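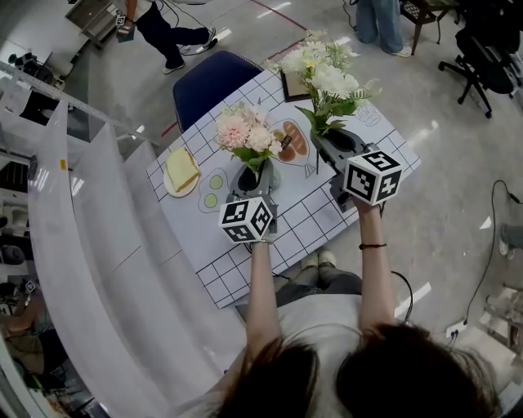 *Two bouquets, two grippers, one very small table. Practice at the Ashby workshop.*

# Come build (and run) grippers with us!

We're looking for people to join the Girnumholm project, our shared-workshop build of hand-held grippers for teaching a home-made robot arm to tidy a table. The arm is coming along nicely on the back bench, and what it needs now is a lot of demonstrations by patient human hands. Maybe yours?

You'd hold one gripper in each hand, each with a tagged cube on top, and do ordinary things with them: move a vase, set out a plate, put the flowers somewhere better. It takes a few minutes to stop squeezing too hard, and then it gets really absorbing (one of our regulars came for an hour and stayed until we locked up). Our goal is 1,000 clean recordings by September. We have 233 so far, so there's plenty left to do!

## Who we'd love to hear from

- Anyone 16 or over who can stand at a table for 20 minutes at a stretch. Left-handers, please write, we're short of you.
- People who like to print, solder or file things. The finger pads are on their fourth version and still slip on glazed cups.
- Someone comfortable with Python who'd enjoy sorting out our tag tracking. It loses the cube whenever a wrist turns too far, and Birgit has run out of ideas.

No robot experience needed for the first two. Tall people are welcome too, but the tables are low and we only have one set of risers.

## The practical bits

Sessions run two hours, with a break and decent coffee. Wear plain sleeves that stay up, and flat shoes. There are cables on the floor, so please keep bags on the shelves by the door.

This is unpaid, but we cover bus fare, and builders can use the printers for their own projects afterward. Recordings are kept on the workshop's own drive, and you can ask us to delete yours.

To sign up, leave a note for Birgit Rieger or Sabina Jayasinghe at the Ashby front desk with the times that suit you. Sabina handles the table sessions, Birgit the build bench.

Posted 7/13/25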